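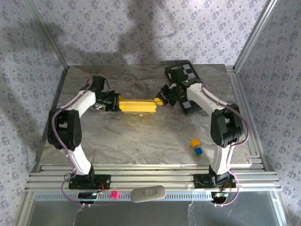

Grundlagen des Konstruierens, Handout zu Einheit 8
Der Balken aus Steckbausteinen
Werkkurs Brundel, Kursleitung: Eftychia Koutsoukos

1. Worum es in dieser Einheit geht

In der letzten Einheit haben wir den Turm behandelt, also ein Bauwerk, in dem die Steine vor allem gedrückt werden. Ein Turm aus Steckbausteinen ist gutmütig, weil jede Last die Steine fester zusammendrückt. Heute legen wir das Bauwerk hin. Aus dem Turm wird ein Balken, und damit kommen Kräfte ins Spiel, die die Verbindung öffnen wollen.

Bitte bringen Sie das Blatt von Einheit 7 noch einmal mit. Die Skizze von Remzi Duman zum versetzten Verband brauchen wir wieder.

2. Begriffe

Stein: das einzelne Element mit Noppen oben und Hohlraum unten.
Lage: alle Steine, deren Noppen auf gleicher Höhe liegen.
Stoß: die Stelle, wo zwei Steine derselben Lage aneinander grenzen.
Klemmkraft: die Kraft, mit der eine Noppe im oberen Stein festgehalten wird. Sie kommt nur aus der Reibung und aus der leichten Verformung des Kunststoffs.
Verband: die Anordnung der Stöße über mehrere Lagen.

Im Kurs wurde gefragt, ob man auch "Fuge" sagen darf. Man darf, aber in der Abgabe verwenden wir bitte einheitlich "Stoß".

3. Was beim Biegen geschieht

Wenn ein Balken an beiden Enden aufliegt und in der Mitte belastet wird, so wird seine Oberseite gedrückt und seine Unterseite gezogen. Die Stöße oben schließen sich. Die Stöße unten wollen aufgehen, und ein Stoß selbst kann keinen Zug übertragen. Der Zug muss deshalb einen Umweg nehmen: vom Stein über seine Noppen in die Nachbarlage und von dort wieder zurück.

Daraus folgt, dass eine einzige Lage kein Balken ist. Sie fällt auseinander, sobald man sie anhebt. Mit zwei Lagen im Verband kann man den Balken schon an den Enden tragen, wenn er kurz ist. Ab drei Lagen spürt man in der Hand deutlich den Unterschied.

Liegen zwei Stöße direkt übereinander, ist der Balken an dieser Stelle geschwächt. Liegen sie in allen Lagen übereinander, hat man zwei Balken, die sich nur berühren.

4. Anheben und Ablegen

Dieser Teil wird gern übersprungen, ist aber prüfungsrelevant. Die meisten Balken im letzten Kurs sind nicht unter der Last gebrochen. Sie sind beim Transport zur Auflage gebrochen.

- An beiden Enden fassen und gleichzeitig anheben. Wer nur ein Ende hebt, macht aus dem Balken einen Hebel.
- Seitlich greifen, über alle Lagen. Wer nur die oberste Lage fasst, zieht sie womöglich ab.
- Nicht drehen. Gegen Verdrehung ist der schmale Balken empfindlicher als gegen Biegung.
- Beim Ablegen zuerst prüfen, ob die Fläche frei ist. Ein kleiner Stein unter dem Balken wird zu einer dritten Auflage und verfälscht die Messung.

5. Übung (45 Minuten, zu zweit)

Material: gelbe Steine für den Balken, blaue Steine für die Auflagen. Der Kasten mit den Steinen steht im Regal unter der Aufschrift Kivetti. Er enthält 516 Steine und soll sie am Ende auch wieder enthalten.

a) Bauen Sie einen Balken mit drei Lagen und zeichnen Sie vorher alle Stöße in der Seitenansicht.
b) Legen Sie ihn auf zwei Auflagen und belasten Sie die Mitte, bis der erste Stoß sichtbar wird. Notieren Sie die Last.
c) Bauen Sie denselben Balken mit mindestens zwei Stößen übereinander und wiederholen Sie b).
d) Vergleichen Sie beide Zeichnungen - wo hat sich der Stoß geöffnet, und hätten Sie es vorher sagen können?

Panagiotis Moschos hat im vorigen Kurs auch den Balken auf die Seite gelegt, so dass die Noppen waagerecht zeigen. Wer noch Zeit hat, kann es versuchen. Die Ergebnisse trägt man in die zweite Tabelle ein.

6. Abgabe

Zwei Seitenansichten, die Tabelle und ein kurzer Text von höchstens 19 Zeilen. Handschrift ist erlaubt, wenn man sie lesen kann. Fragen zur Tabelle bitte an Holger Wallin.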